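Rosser breakfast set: tray, plate, cutlery, mugs and mug tree

I put this set together for people who eat at the counter and like everything to have its own spot (me, mainly!). It comes as one box from Plorkley, or you can buy the pieces separately. The mug tree is light wood with a round, flat base, and I'd start with that if you're short of cupboard space.

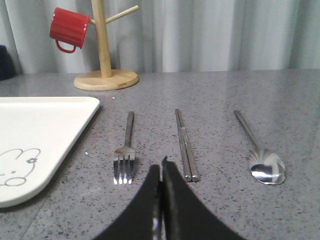
Stainless steel is what I'd pick every time for a fork, and you get chopsticks in the same metal. They're a bit more slippery than wooden ones, so give yourself 3 or 4 noodle dinners to get used to them. My friend Greer Swanson still swears by the fork.

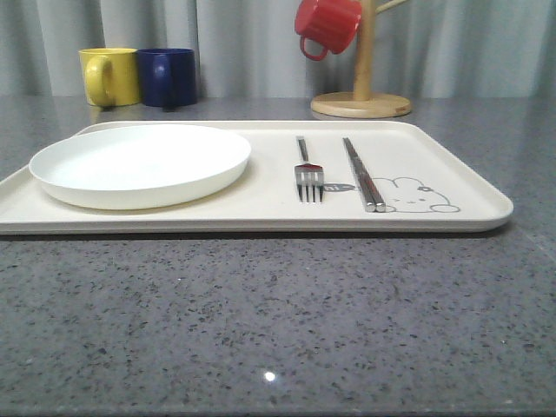

Now, the tray. It's cream-white with rounded corners and a slightly raised rim, and yes, that's a rabbit on it, with a flower by its head and a little speech bubble saying hi. I was going to order a plain one for grown-ups and then couldn't bring myself to — the rabbit won.

The plate is plain white, round and shallow. Fine for toast, eggs, dumplings or a slice of cake, but I wouldn't try soup in it.
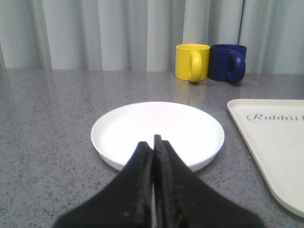 Mugs come in red, yellow and navy. Pick whichever you like when you order, and mix them if you want. Noel Manalastas in the Inthorpe shop will swap a colour for you as long as it hasn't been used.

Full set: £86
Tray on its own: £20
Delivery: 2 working days, or collect from Inthorpe

Wash the tray by hand with a soft sponge, please. Scourers are no friend to a printed rabbit!
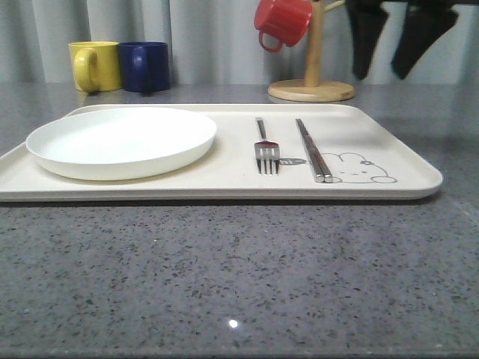
Page last changed: June 9, 2020

Extra plates are back in stock, so if you've been waiting since March, go ahead and order. Anything else, drop Pacita Espiritu a line through the contact form and she'll get back to you.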